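Progress Report: Shared Kitchen Storage and Dry Goods Handling
Standville Community Kitchen, Brannigan Street site
Submitted to the Clumuvgate Fund, small works program
Prepared by Hollis Lyons, site coordinator
August 10, 2026

1. Status in brief

Work under the grant is on schedule except for the pantry shelving, which is late. Spending to date is $1,830 against an approved budget of $1,852. The balance of $22 is held for replacement labels. No further draw is requested at this time.

Dry goods storage has been moved out of the hallway closet and into the kitchen. Spices have been decanted and are kept on the work table during cooking sessions. The stock list has been rewritten and is in use.

2. Background

The application submitted in January described three faults with the old arrangement. Opened packages were stored in mixed bins, so duplicates were bought regularly. Packages carried no opening date. Spices were kept above the range, where heat and steam caused caking, and cooks had to reach across the burners to get at them.

The grant covers containers, racks, shelving, labels and one round of initial stock. It does not cover appliances or labor. Hours worked by kitchen staff are carried on the site's own budget and are not reported here.

3. Work completed this period

3.1 Stock review

All dry goods were removed from the hallway closet and entered on a single list. The list ran to 132 lines. Items past date were discarded and duplicates of the same product were combined where the dates allowed. Unopened duplicates with long dates were kept as reserve stock and placed on the lowest closet shelf.

The review took longer than planned. Several bulk bags had no readable label and had to be opened, identified and in most cases thrown out. The cost of replacing them is included in the initial stock line.

3.2 Containers

Lidded containers were bought from Komik, the supplier named in the application. The first delivery was short one carton, and the missing carton arrived with the second order at no charge. Two lids did not seat properly and were exchanged.

Flour, sugar, rice, oats and dried beans now have assigned containers. Opening dates are written on tape on the underside. Tape on the side wall was tried first and came off during wiping.

3.3 Spices

Ground spices were moved to glass jars with grinder-style caps. The jars are filled only partway so that stock turns over before it loses strength, and refills are kept sealed in the closet. Small racks with a raised edge hold the jars upright and can be lifted to the table as a unit.

The position above the range is no longer used for food. It now holds pot lids.

3.4 Work table

The wooden table was sanded and oiled before the new storage was brought in. Oil was left to cure for six days. One old ring mark near the end of the table remains visible and will be left alone, as removing it would mean taking off more wood than the top can spare.

3.5 Stock list and routine

The closing checklist has two added lines: return racks and containers to their assigned places, and mark any item that is below one quarter full. The marked list goes to the site coordinator, who orders from it. The previous practice of each cook buying what seemed to be missing has ended.

4. Problems and corrections

Pantry shelving. The shelves ordered for the kitchen alcove were cut to the width at the front of the opening. The alcove narrows toward the back, and the shelves do not fit. The supplier has agreed to recut them. Until then, reserve containers stay in the hallway closet.

Labels. Printed paper labels did not hold up to damp hands and were dropped after a short trial. Waterproof labels are being compared. One type leaves a residue on glass and has been ruled out. The other is still on trial.

Cap fit. Some grinder caps clog with finely ground powder. The likely answer is to keep those caps for coarse spices and use plain shaker caps for the rest - this can be done within the remaining balance if only a few caps are replaced.

Cross-use of scoops. Scoops were moving between containers, including between wheat flour and rice. Each container now has its own scoop, stored inside. The change was explained at the start of two sessions and has held since.

5. Budget

Approved: $1,852
Spent to date: $1,830
Remaining: $22

The recut shelves carry no added charge. Receipts are filed by date at the site and copies can be sent on request. The initial stock line came in above estimate and the container line below it. The two differences nearly cancel.

6. Photographs

Spice rack with jars on the table, and a white lidded container over the same kind of light wood surface. 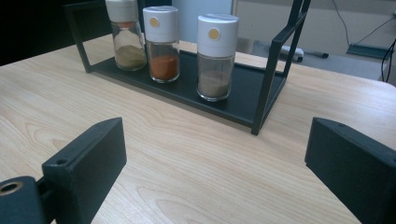
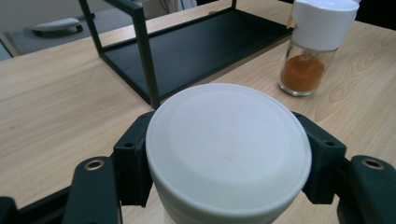
7. Work planned for next period

Install the recut shelves and move the reserve containers out of the hallway closet.

Finish the label trial and label all jars and containers in one pass. Labels will give the name of the contents and the opening date. Brand names will be left off, as refills come from more than one source.

Replace clogged caps, subject to the balance noted above.

Repeat the stock review using the same list. The number of lines, the number of duplicates and the quantity discarded will be reported so that the two reviews can be compared directly.

Write a one-page storage guide for groups that book the kitchen. A draft exists but refers to the shelves as already in place and needs correction.

8. Decisions requested

Approval to extend the completion date for the shelving item only. All other items will close on the original date.

Confirmation that shaker caps may be charged to the container line. They were not listed separately in the application.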